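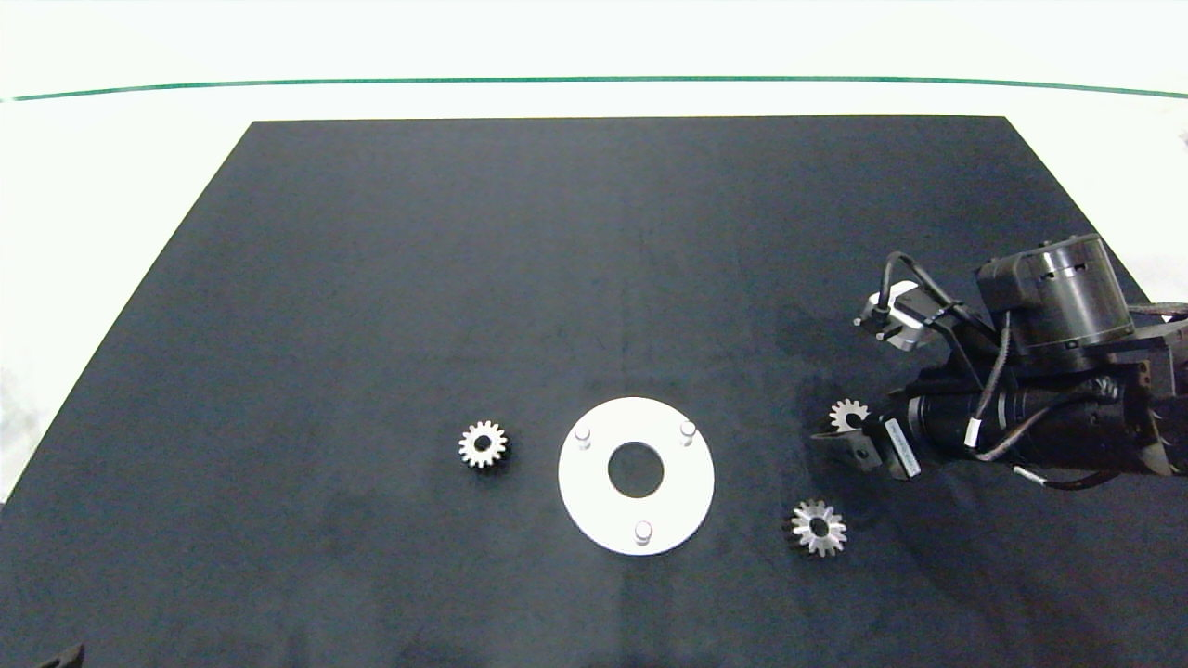 클로르노라

클로르노라(Clornora)는 페헤이라 스튜디오(Ferreira)가 제작한 텔레비전 애니메이션 시리즈이다. 가상의 항구 도시 플렉몬트(Flekmont)의 폐쇄된 등대에 사는 동물들을 다룬 코미디물로, 총 101화가 방영되었다. 원안과 총감독은 아데미르 올란다(Ademir Holanda), 시리즈 구성은 인마쿨라다 사발라(Inmaculada Zabala)가 맡았다. 본 문서는 작품의 개요와 함께 팬 커뮤니티에서 제작된 배경화면, 합성 포스터 등의 2차 창작물을 다룬다.

개요

제목은 작중 등대의 이름에서 따온 것이다. 각 화는 11분 분량의 단막극이며 두 편을 묶어 한 회로 편성하였다. 줄거리는 대체로 화마다 독립되어 있으나, 3기 후반의 '안개 주의보' 연작은 여러 화에 걸쳐 이어진다. 방영 순서와 제작 순서가 일치하지 않으며, 이 때문에 일부 화에서 등대 외벽의 색과 조연의 소지품이 앞뒤가 맞지 않는다. 팬 위키에서는 제작 순서를 기준으로 화수를 매기고, 방영 화수는 괄호 안에 병기한다.

작화는 2D 디지털 방식이다. 배경은 수채 질감의 원화를 스캔하여 사용하였고, 등장인물은 외곽선이 굵고 명암 단계가 적게 설계되었다. 이 설계는 원래 제작 공정을 줄이기 위한 것이었으나, 결과적으로 정지 화면에서 인물을 분리하기가 쉬워 팬 제작물의 소재로 널리 쓰이게 되었다.

등장인물

툴라르(Tulard)
주인공 격인 바다오리. 등대의 자칭 관리국장이며 모든 사안을 공문 형식으로 처리하려 한다. 성우는 조주에 바르보자(Josué Barbosa). 1기에서는 흰 목도리를 둘렀으나 2기부터 남색으로 바뀌었다. 목도리 변경의 이유는 작중에서 설명되지 않는다.

네리스
족제비. 등대의 배관과 전기 설비를 담당한다. 툴라르의 지시를 문자 그대로 이행하여 사태를 악화시키는 역할이다. 초기 설정화에서는 수달이었으며, 1기 예고편에 수달 형태의 네리스가 한 차례 등장한다.

오트 부인
거북. 등대에서 가장 오래 거주한 인물로, 대사가 거의 없다. 한국어 더빙판에서는 원판에 없는 혼잣말이 추가되었다.

항만청 갈매기
이름이 밝혀지지 않은 단속원. 매 기의 첫 화와 마지막 화에 나와 퇴거 통지서를 전달한다. 통지서의 문구는 매번 다르며, 세부 내용은 정지 화면으로만 확인할 수 있다.

제작

올란다는 플렉몬트의 배경을 구상하면서 소형 어항의 하역 시설을 참고하였다고 밝혔다. 초기 기획안의 제목은 '등대 관리 규정'이었고, 인물 간의 대화가 모두 서류 낭독으로 이루어지는 실험적 구성이었다. 사발라가 합류한 뒤 서류 낭독은 툴라르의 개인적 버릇으로 축소되었으며, 나머지 인물에게는 일상적인 말투가 부여되었다.

음악은 발디르 살리스(Valdir Sales)가 담당하였다. 주제곡은 아코디언과 튜바를 중심으로 편곡되었고, 3기에서 현악 편곡으로 교체되었다가 4기에 원곡으로 돌아왔다. 미술 감독 찐 박(Trinh Bạch)은 2기부터 참여하였으며, 야간 장면의 색조를 청색 계열에서 녹회색 계열로 변경하였다.

팬 창작물

작품의 2차 창작은 배경화면, 합성 포스터, 프로필용 아이콘의 세 종류로 구분된다. 가장 규모가 큰 수집처는 팬 클럽 '등대 관리국'의 이미지 게시판이다. 게시판은 태그로 분류되며, 인물명과 기수, 화면비를 반드시 표기하도록 되어 있다.

합성 포스터 가운데 가장 널리 유포된 것은 '툴라르를 국장으로' 연작이다. 가상 선거를 주제로 하며, 툴라르의 옆얼굴을 3색으로 단순화하고 하단에 한 단어의 구호를 넣는 형식을 따른다. 구호로는 '규정', '접수', '반려' 등이 쓰였다. 최초 제작자는 확인되지 않았다. 게시판에 등록된 변형은 86종이고, 그중 16종은 네리스를 상대 후보로 내세운 것이다. 네리스 계열 포스터는 구호가 거꾸로 인쇄되어 있는 점이 특징인데, 이는 2기의 인쇄기 수리 일화에서 유래하였다.

제작 방식은 크게 둘로 나뉜다. 하나는 웹 기반 색조 변환기에 정지 화면을 올려 자동으로 색을 분할하는 방식이다. 다른 하나는 벡터 편집기에서 외곽선을 직접 따는 방식이다. 전자는 작업이 간단하나 목도리와 깃털의 경계가 뭉개지는 경우가 많다. 후자의 결과물은 인쇄에 적합하여 팬 행사에서 배포되는 포스터는 대부분 이 방식을 따른다.

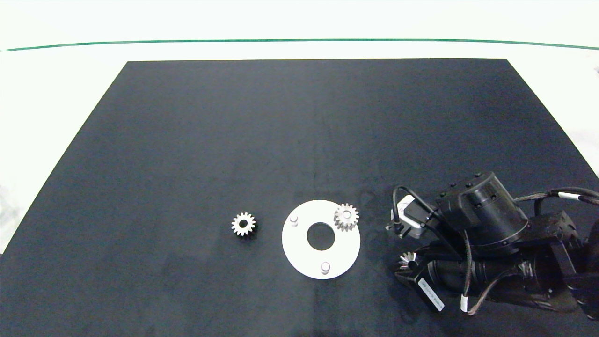
배경화면은 화면비에 따라 가로형과 세로형으로 분류된다. 가로형은 등대의 전경이나 안개 낀 항구를 넓게 배치하고 인물을 한쪽 끝에 두는 구도가 일반적이다. 아이콘이 놓이는 좌측을 비워 두는 관행은 게시판 초기에 정착되었다. 세로형은 등대의 나선 계단을 이용한 것이 많으며, 시계가 표시되는 상단에는 인물의 얼굴을 두지 않는다. 가로 폭이 600픽셀 미만인 이미지는 배경화면 태그를 붙일 수 없고 아이콘 또는 기타로 분류된다.

캡션 관행

게시물의 설명란에는 툴라르의 공문체를 모방한 문장을 적는 관행이 있다. '본 이미지는 관리국의 승인을 득하지 아니함'이 대표적이다. 이후 실제 사용 허락 표시와 혼동된다는 지적이 제기되어, 운영진은 출처와 사용 도구를 설명란 첫 줄에 평서문으로 적도록 규정을 개정하였다. 개정 이전의 게시물에는 소급 적용되지 않았다.

저작권 및 이용 방침

페헤이라 스튜디오는 6월에 팬 제작물에 관한 지침을 공개하였다. 지침에 따르면 비영리 목적의 배경화면과 아이콘은 별도의 허락 없이 게시할 수 있다. 합성 포스터는 실존 정당의 상징이나 실존 후보의 성명을 포함하지 않는 경우에 한하여 허용된다. 유료 인쇄물은 수량과 무관하게 사전 신청 대상이다. 음악의 사용은 지침에 포함되지 않으며 별도 문의를 요한다.

지침 공개 후 '툴라르를 국장으로' 연작의 일부가 게시판에서 비공개로 전환되었다. 대상은 실제 선거 홍보물의 서체와 배치를 그대로 옮긴 변형이었다. 해당 게시물의 번호는 결번으로 남아 있다.

평가

평론에서는 1기의 서류 개그와 배경 미술이 주로 긍정적으로 언급되었다. 3기의 연작 구성에 대해서는 의견이 갈렸다. 단막극의 리듬이 흐트러졌다는 평과, 항만청 갈매기의 비중이 커져 갈등이 뚜렷해졌다는 평이 공존한다. 주제곡 교체는 팬층에서 호응을 얻지 못하였다.

한국어판

한국어 더빙판은 1기와 2기만 제작되었고 3기 이후는 자막으로 공개되었다. 툴라르의 공문체는 관공서 문서의 종결 표현을 활용하여 번역되었으며, 이에 따라 '반려' 구호는 한국어권 포스터에서 특히 자주 쓰인다. 표기는 더빙판에서 '툴라르', 초기 자막판에서 '툴라드'로 서로 달랐다. 팬 클럽의 한국어 태그는 2026년 1월 14일에 '툴라르'로 통합되었고, 기존 태그는 넘겨주기로 처리된다.

같이 보기

클로르노라의 에피소드 목록
플렉몬트 (가상 도시)
등대 관리국 (팬 클럽)
안개 주의보 연작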